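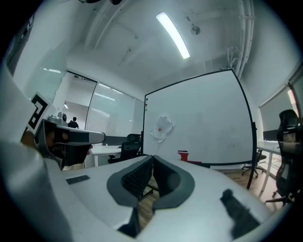
Floor walk-through, Alwood Hall, January round

I love this hall and I love doing this walk, so forgive the long comments! The building is at its best in winter, when the dance classes are back and every room gets used. Most of what goes wrong in a place like this starts underfoot, so the sheet begins with the floors and works outward. A wooden floor like the one showing between the two dark gray pads needs a slow look in low light, with shoes off if you can stand the cold.

FLOORS
Raised board ends: OK. One near the stage steps was sanded flush in the fall and it feels great now.
Splinters: OK
Loose nails or screws: ACTION. One screw head proud by the kitchen door. Taped over for now, needs a longer screw.
Finish worn through: WATCH. Gray patch inside the main entrance, same size as last time. The Nendel mat is doing its job, please keep it down!
Slip test, socks and street shoes: OK, and much better now that we've dropped the spray polish.

MATS AND THRESHOLDS
Mat edges flat: OK
Threshold strip, room 2: ACTION. Rocks when you step on the left end. Mirnitz strip to match is on order, part 518.
Ramp grip tape: OK. Fresh tape and it looks terrific.

EXITS
Both doors open fully from inside: OK
Exit signs lit: OK
Path clear to the parking lot: WATCH. Stacked chairs creeping toward the side door again. They go on the long wall, please.

STAIRS TO BALCONY
Handrail solid: OK. Really solid, I leaned my whole weight on it.
Nosings: OK
Light switch top and bottom: bottom OK, top sticks. ACTION, low priority.

CLEANING CLOSET
Wet floor signs: OK, both present
Mop heads hung to dry: OK
Van Acker floor cleaner: about 59 ounces left, enough until the next round. Cap on tight, label readable.

Open items carried over: the screw, the threshold strip, the balcony switch. Next round covers the roof hatch and gutters too, so bring a flashlight and the long ladder.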